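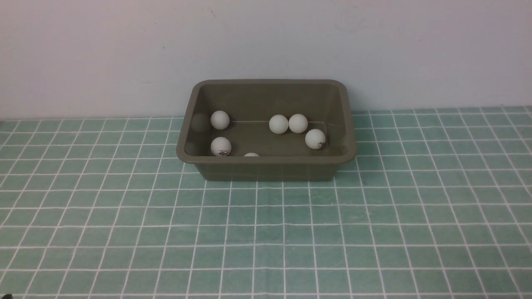
How far can the outdoor sensor be from the indoor display?

As far as the bottom of an ordinary back garden, provided there's no more than one thick wall in the way. Mine is by the compost heap and the display is in the kitchen, and I hardly ever lose the signal.

Section 3: Setting up your Jikirell weather station

I wrote this guide after helping far too many people at the Holtau allotments get theirs going with the leaflet from the box, which is tiny and folds out like a road map. It covers the display, the outdoor sensor and the rain gauge. If you bought the kit with the wind cups as well, get everything here working first and then go to Section 4. The wind cups are fiddly and you'll want a drier day for them!

3.1 Before you start

Lay everything out indoors. You should have the display with its stand, the outdoor sensor in its white slatted cover, the rain gauge in two parts (funnel and base), a mounting bracket and a bag of screws. You'll need to supply a small crosshead screwdriver, a pencil, a spirit level and the AA batteries. The coin cell for the display's clock is already fitted. It's a 3032, and you'll be glad you know that in a few years' time.

Caution: don't use rechargeable batteries in the outdoor sensor. They sag in cold weather and the sensor drops off the air on exactly the frosty nights you wanted to know about.

3.2 Pairing the sensor with the display

Do this bit with both of them on the same table. I know it's tempting to screw the sensor up outside first, and I did precisely that, and then had to take it all down again in the drizzle.

1. Pull the plastic tab out of the back of the display.
2. Put batteries in the display. It beeps, and every segment lights up for a moment.
3. Wait until the indoor temperature shows.
4. Open the sensor and put its batteries in. A small red light blinks near the hinge.
5. Hold down CHANNEL on the display until the number starts flashing.
6. Use the arrows to pick channel 1, then press SET.
7. Wait. The outdoor reading should turn up within a few minutes.

Note: if all you get is dashes, take the sensor batteries out, count slowly to twenty, and go again from step 4. Leave the display alone while you do it. Pressing buttons sends it out of listening mode and you'll be there all afternoon.

If a neighbour has the same station you may find yourself looking at their temperature. Telmo Quintana, two plots down from me, spent most of May admiring readings from my compost heap before we worked it out. Moving one station to channel 2 sorts it.

3.3 Setting your height

The display needs to know how high above sea level you are or the pressure reading will be wrong, and the little forecast symbols with it. You can get your height from most walking maps.

1. Hold down SET until the year flashes.
2. Set the year, month, day and time with the arrows, pressing SET after each one.
3. When ALT appears, put in your height in metres. My sister up at Maldonado puts in 914, and her forecast symbol was stuck on rain until she did.
4. Press SET again to save it.

Note: the display gives up waiting if you leave it too long between presses, and it doesn't save what you've done so far. Have your height written down before you begin.

3.4 Where to put the outdoor sensor

You want shade, moving air and something solid to screw into. A north-facing fence post is lovely. A south-facing brick wall is dreadful, as the bricks soak up sun all day and give it back all evening, and you'll be telling everyone it was tropical at bedtime.

1. Choose a spot at head height, well away from vents, flues and tumble dryer outlets.
2. Hold the bracket up and mark the holes in pencil.
3. Before drilling anything, prop the sensor there for an hour and check the display is still getting a reading.
4. Screw the bracket on and slide the sensor down until it clicks.

Caution: check for cables and pipes before drilling into a house wall. If you're not sure, use a post.

3.5 The rain gauge

This is the part people get wrong, me included. Inside the base there's a small see-saw that tips each time it fills, and the station counts the tips. If the base isn't level, the see-saw tips too early or too late and your totals drift.

1. Twist off the funnel and take out the bit of foam holding the see-saw still. (Do look for it. It's the same colour as the plastic.)
2. Fix the base somewhere open, away from trees and gutters.
3. Check it with the spirit level in both directions.
4. Rock the see-saw gently with a finger. You should hear a soft click each way.
5. Put the funnel back on and twist until it stops.
6. Clear the rain total on the display, otherwise your finger counts as weather.

Leaves and spiders are the usual trouble after that. I rinse my funnel when I'm watering, and Horacio Riquelme, whose plot is under the big lime tree, has to do his much more often.

3.6 Saving your readings

The display holds 4000 readings and then starts writing over the oldest ones. If you like keeping records, copy them to a memory card before it gets there. Push the card in with the label facing you, hold MEM until the card symbol appears, and don't pull the card out until the symbol goes away. If you see error 341, the card is either full or locked, so check the small slider on its side.

Spare funnels, brackets and foam blocks come from the Totport shop, and they'll want the model number from the sticker under the stand.

Section last changed 2025-04-07, when I added the bit about the foam.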